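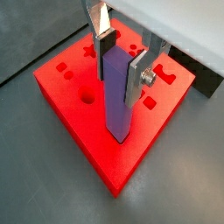

紫の角柱と赤い型はめ盤

助成事業 > 幼児教具貸出 > 進捗報告 > 第2期

8月
報告者:Cendach 教具事業担当 Catríona Moriarty

Haltano助成「型はめ教具の共同貸出と改訂」
第2期進捗報告書

1.報告の範囲

本報告書は、Haltano助成により当法人が実施している標記事業について、第2期中間時点までの進捗を報告するものである。第1期の実施内容については既提出の報告書に記載しているため、本書では改訂版「Lelwood」教具の仕様検討、嵌合の確認作業、貸出先との調整、付属冊子の編集、および残る期間の予定に限って述べる。会計に関する事項は別途提出する収支報告書による。

2.事業の背景

当法人では、Ní Mhurchú館の教具室を拠点として、地域の保育施設に型はめ教具を貸し出してきた。型はめ教具とは、さまざまな形の穴を設けた盤に、対応する形のブロックを差し入れて用いるものである。貸出を希望する施設は19か所となり、第1期の申請時に想定した範囲に収まっている。

一方、旧版の教具については、返却時の点検で共通の問題が認められていた。ブロックの角が摩耗すると本来は入らない穴にも入ってしまい、子どもが形の違いに気づく機会が失われるという点である。また、盤が薄いものについては、ブロックを差し入れたときに長い部材が安定せず、手を離すと倒れるとの指摘が複数の施設から寄せられた。

改訂版Lelwoodは、これらの指摘を踏まえ、厚みのある盤と、手で持つ部分を長く取ったブロックとの組合せを基本としている。

3.盤およびブロックの仕様

3.1 盤の形状と色

盤は正方形とし、色は赤の単色とした。第1期の試用では、穴の周囲を形ごとに色分けした盤も併せて検討したが、色を手がかりにブロックを選ぶ子どもが多く、形を見比べる活動になりにくいとの意見が保育者から出された。このため第2期では、盤の側では色による手がかりを与えないこととし、穴の見分けは輪郭と内側の陰影のみによるものとした。

穴の種類には、円形や四角形のほか、星形、花形、橋のようなアーチ形などを含めている。円形の穴には大きさの異なるものがあり、大きい穴に小さいブロックが入ってしまう場合の扱いについては、第5項で述べる。

3.2 ブロック

検討の中心としたのは、紫色の長い角柱である。断面が四角形であるため、穴に対して向きを合わせる必要があり、円柱に比べて難しさの段階が一つ上がる。さらに長さがあるため、上端近くを持った場合には下端の位置が定まりにくい。施設からの聞き取りでも、年少の子どもが最もためらう部材として挙げられたのがこの角柱であった。

反面、長さがあることで、差し入れた後も上部が盤の上に大きく残り、抜き取りが容易になる。短いブロックでは、穴に落ちた後に盤を裏返さなければ取り出せない場合があり、保育者の手を要していた。片付けまでを子ども自身が行うという本事業の趣旨からは、長い角柱の利点は大きいと判断している。

紫色を採用した理由は、赤い盤に対して輪郭が見やすいことによる。濃い青も候補としたが、照明の弱い保育室では盤の穴の影と紛れやすいとの意見があり、見送った。

4.嵌合の確認作業

4.1 確認の方法

角柱を穴に差し入れる際の傾き、向きのずれ、および下端が縁に触れる位置について確認を行っている。盤は机上で角を手前に向けて置く場合と、辺を手前に向けて置く場合の双方を扱うこととした。実際の保育室では、子どもが盤を回しながら使うことが多く、辺を正面に置いた状態だけを前提とすると、四角い穴が斜めに見えるときの難しさを把握できないためである。

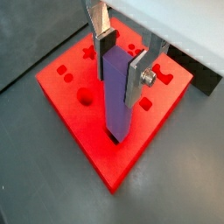
赤い盤の四角い穴に下端を下ろした角柱。星形や円形の穴は空いている

差し入れの繰返しは、一組の盤とブロックにつき最大2,000回までを計画している。回数の設定にあたっては、施設での一日の使用頻度について保育者から聞き取った内容を参考とし、一つの貸出期間を十分に上回るものとした。計画回数に達する前に角の摩耗または穴の縁の傷みが目立った場合は、その時点で当該の組を取り出し、状態を記録したうえで別の組に替えることとしている。

記録の項目は、盤の向き、角柱を持つ位置、下端が最初に触れた箇所、差し入れた後の角柱の傾きである。これまでは確認者ごとに記述の仕方が異なっていたため、第2期の初めに記入様式を統一した。自由記述の欄も残しているが、傾きについては「なし」「わずか」「明らか」の区分から選ぶ方式とし、後の集計に支障がないようにした。

4.2 現時点の所見

第一に、角柱の下端が穴の縁に軽く触れた状態から、向きをわずかに変えることで入る場合が多い。これは幼児の使用においても望ましい動きであり、穴と角柱の間の余裕を現在より大きくする必要はないと考えている。余裕を広げれば差し入れは容易になるものの、旧版で生じた「違う穴にも入る」という問題が再び現れるおそれがある。

第二に、傾いたまま下端が入りかけた状態では、さらに押し込もうとすると縁の同じ箇所に力が集まる。旧版の盤で穴の角が丸くなっていた事例も、多くはこの使い方によるものと推定される。改訂版では縁の処理を見直すことを検討しており、面取りを施した試作盤との比較を次の段階で行う予定である。
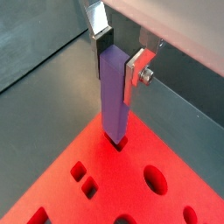
面取りについては、利点と懸念の双方がある。縁をなだらかにすれば角柱の下端は穴に導かれやすくなるが、輪郭が曖昧になり、目で見て形を判断する手がかりが弱まる。特に星形と花形は、先端や丸みの細部が形の特徴となっているため、四角い穴と同じ処理を一律に施すことは適当でない。現在のところ、面取りは四角い穴に限り、他の穴は従来どおりとする案を有力としている。

第三に、角柱を持つ位置の影響が予想より大きかった。上端近くを持つと下端の振れが大きくなり、中ほどを持つと安定する。この点は教具の形状そのものよりも、保育者の声かけに関わる事項であるため、後述の冊子に反映させる。

なお、摩耗に関する記録は継続中であり、角柱の耐用期間についての結論はまだ得られていない。中間時点の記録のみから貸出期間の延長を判断することは控えたい。

5.施設との調整

貸出先の施設とは、教具の受渡し、点検および使用状況の聞き取りについて調整を進めている。第2期からは、返却時に盤とブロックの組合せを確かめる表を同梱することとした。旧版の貸出では、別の組のブロックが混在したまま返却され、次の施設で初めて不足が判明する事例があった。

大きい円形の穴に小さいブロックが入ってしまう点については、誤りとして扱うべきか否か、施設の間で意見が分かれた。ある施設では、入ったものの隙間が残ることに子どもが自ら気づき、別の穴を探し始めたとの報告があった。別の施設からは、早く終えることを競う遊びになり、形を確かめる様子が見られなかったとの報告があった。当法人としては、盤の構造で防ぐことはせず、隙間に目を向ける声かけの例を冊子に示す方針とした。

また、教具を置く場所についても要望を受けている。棚の高い位置に置かれていると子どもが自分で取り出せず、床に直接置くと細かいブロックが散らばりやすい。低い台の上に縁のある敷板を置き、その内側で使う方法が施設から提案され、教具室でも壁に囲まれた灰色の区画の中に盤を置いて、取り出しと片付けの手順を検討している。
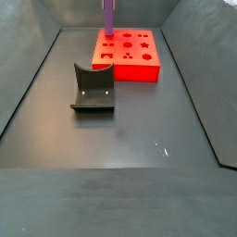

敷板を一式に加える場合、重量と収納箱の寸法が変わるため、運搬の方法を改める必要がある。現行の収納箱は盤を平らに入れ、その脇にブロックをまとめて収める構成であり、長い角柱は箱の長辺に沿わせなければ蓋が閉まらない。返却された箱で蓋の歪みが見られた例は、いずれも角柱を斜めに入れたことが原因であった。収納箱については、角柱の位置を示す仕切りを設ける案と、箱の内側に形の輪郭を印刷する案を比較している。後者は費用が小さく、片付けそのものを型はめの続きとして行えることから、施設の評価も良好である。

6.付属冊子

保育者向けの冊子は、本文の原稿がおおむね整い、現在は図の差替えと用語の統一を行っている。印刷部数は400部とし、貸出用の箱に同梱するほか、研修会での配布に充てる。

冊子の構成は、教具の出し方、最初に渡すブロックの選び方、子どもが手を止めたときの対応、点検と片付けの順とした。初稿では形の名称の教え方に多くの頁を割いていたが、名称を先に覚えさせることを目的とする教具ではないとの指摘を受け、分量を減らした。代わりに、角柱の中ほどを持つこと、穴の上で一度止めること、向きを少しずつ変えてみることの説明を加えている。

アーチ形の穴の呼び方は「橋」「トンネル」など施設によって異なる。冊子では「アーチ形」と表記しつつ、日頃の呼び方をそのまま用いて差し支えない旨を付記した。

7.当初計画からの変更および課題

当初計画では、第2期の前半に全種類のブロックについて確認作業を終えることとしていた。しかし、角柱の確認に見込み以上の時間を要したため、星形および花形のブロックの確認は後半に移している。これに伴う助成額の変更はない。

確認作業の場所であるNí Mhurchú館の教具室は、貸出の受渡しにも用いているため、午前中は受渡しを優先し、確認作業は午後に行っている。作業途中の盤を毎回片付けることが遅れの一因となっていたことから、確認用の区画を固定し、受渡し用の棚と分ける配置に改めた。変更後は準備に要する手間が軽減されている。

残る課題は、面取りの要否の決定と、交換用ブロックの供給方法である。角柱のみが摩耗した場合に一式すべてを交換することは不経済であり、部材単位での補充が望ましい。ただし、盤と角柱の間の余裕は組ごとにわずかに異なるため、新しい角柱を使い込まれた盤に合わせた際の状態を確かめておく必要がある。

8.今後の予定

後半は、面取りを施した試作盤との比較、星形および花形のブロックの確認、収納箱の内側に施す印刷の試作を順に行う。冊子は図の差替えが終わり次第、施設の保育者に査読を依頼し、その意見を反映して印刷に回す。

面取りの要否については、比較の記録を添えてHaltanoの担当窓口に報告し、仕様の変更を伴う場合は事前に承認を求めることとする。交換用ブロックの供給方法は、摩耗の記録がまとまった段階で案を作成し、期末の報告書に記載する。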